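Drilgate and the mutual defense pact: does the vote settle anything?

Forum: World Affairs > Treaties and Alliances

harborlight46
The Drilgate assembly passed the accession bill this afternoon, 46 in favor and 10 against. It still needs a signature, and then Dutton and Betow have to ratify. Is there any real chance Betow holds it up?

mapfold
Yes. Betow wants the fishing dispute settled first and has said so since September. The assembly vote doesn't change that.

quietferry
I disagree. Betow said the same thing when Magaña applied and signed anyway. They ask for something, get half of it, then move on.

mapfold
Magaña had no shared border with them. Drilgate does, 100 miles of it. You can't compare the two.

tin_roof
What does Drilgate bring to this? The standing force is 1000 people. The other members will be paying to protect the strait and getting a radar station in return.

quietferry
The strait is the point. Most of the grain traffic goes through it.

tin_roof
Then write a shipping agreement. A defense pact commits everyone to a lot more than grain.

harborlight46
The text only requires members to consult if one is attacked. Article 10 leaves the response up to each government.

mapfold
On paper. Try staying out after you've put troops in the port at Dutton.

harborlight46
Fair. I'd still expect Betow to ratify before winter. 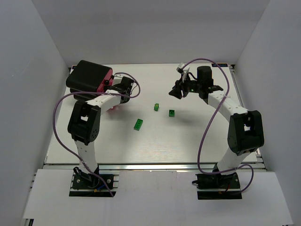
Related thread: Who pays for the Dutton port upgrade?

tin_roof
Moving the cost question over here. Does anyone have the budget annex? The copy on the ministry site is missing the last two tables.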